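Saturday at the Brevik open day: blocks, bins and a very good cinnamon roll

I'd been meaning to get to the Brevik open day for years and kept missing it, so this February I put it in the calendar in capital letters and went.

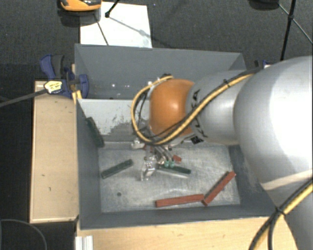
Do you have to book ahead to get in? You sign up on their website for a morning or an afternoon slot, it costs nothing, and you get a paper wristband at the gate.

I had the 10 a.m. slot, which meant leaving the house in the dark with a thermos. Brevik is out past the rail yard in one of those long low buildings you drive by a hundred times without wondering what goes on inside. Parking is across the road on a gravel lot. Wear real shoes. They won't let you on the floor in sandals or anything with an open heel, and the woman ahead of me in line had to go back to her car for sneakers.

What they make is wooden building toys, mostly under the Gukine name, and if you have ever stepped on a painted block in the middle of the night in somebody's living room there's a fair chance it was one of theirs. We had a tub of them when I was little (most of them chewed by the dog, a few by my brother). So I was pretty much sold before I got through the door!

The tour starts in the lumber room, and oh, the smell. I could have stayed in there all day. Boards stacked up to the ceiling with little sticks between them so the air gets through, and a chalkboard with the date each stack came in. Our guide let us pick up a board that was ready and one that wasn't, and the difference in weight surprised everybody. Then it's on to the saws, which are loud, and they hand out foam earplugs at the door. I'd bring your own if you're fussy about that sort of thing. Mine kept popping out and I spent most of the sawing section with a finger in one ear.

After that comes the sanding room, which was my favorite part of the old side of the building. The blocks go into big tumbling drums and come out soft at the corners. There was a basket of "before" blocks and a basket of "after" blocks on a table, and people just stood there rubbing them like worry stones. Me too. I went back for a second turn.

Then color. They dip, they don't spray, and the paint room is behind glass, so you watch from the hallway. The racks go by slowly, and everyone in my group had an opinion about which shade was the right one for a toy barn. I'm firmly on the side of the old dark green. They changed it for a few years to something more like lime and I'm glad they came to their senses.

The sorting area is where I took the most pictures. Green and red bars were lying in a gray metal bin with sloped sides, one of the dark green ones propped up against the wall of it, and a big silver arm with an orange joint was reaching down in among them. The floor of that bin is scuffed all over with whitish smudges, and I liked that. I always find worn things more interesting than shiny ones. My kitchen floor would agree.

I asked why the long bars get sorted apart from the cubes and arches, and the answer was boxes. The Hamel set, the big one that schools buy, has 32 long bars in it, and they have to go in first, flat along the bottom, or the lid won't close. Shops send back any box with a lid that bulges. I had never once thought about the order things go into a toy box and now I can't stop. I came home and repacked the board game shelf.

Packing is still a lot of hand work. There's a long table with the cardboard trays laid out, and they let visitors try filling one. It looks easy! I had mine neatly finished and very proud until I noticed I'd put a half-round in where the bridge piece goes, and the whole thing had to come out again. The kids in our group were much faster than the grown-ups. On a regular day that table gets through 1000 boxes, and after my one sad tray I have a lot of respect for the people who do it.

The tour ends in the shop, naturally. Seconds are sold loose out of crates by the door, and a paper bag of them, as full as you can get it, was 2 dollars. The trick is to put the long ones in standing up. I found a good number of dark greens and one red with a knot showing through the paint, which I love. The full-price sets are up front, and there's a new line called Flelau with magnets inside, 40 dollars for the starter box. I picked it up and put it down three times and left without it. I may be back for it.

The canteen is open to visitors too. Coffee was fine, soup was better than fine, and the cinnamon roll was the size of my hand. Get there before noon, because the afternoon group comes through and the rolls go fast.

A few small things if you're planning to go. The bathrooms are all at the shop end, a long way from the saws. Strollers are okay everywhere except the lumber room. Pictures are allowed on the whole tour apart from the paint hallway, where the glass just gives you a photo of yourself anyway. The heating on the old side isn't great, so keep your coat. They run it again in the fall, and sign-up opens a month before.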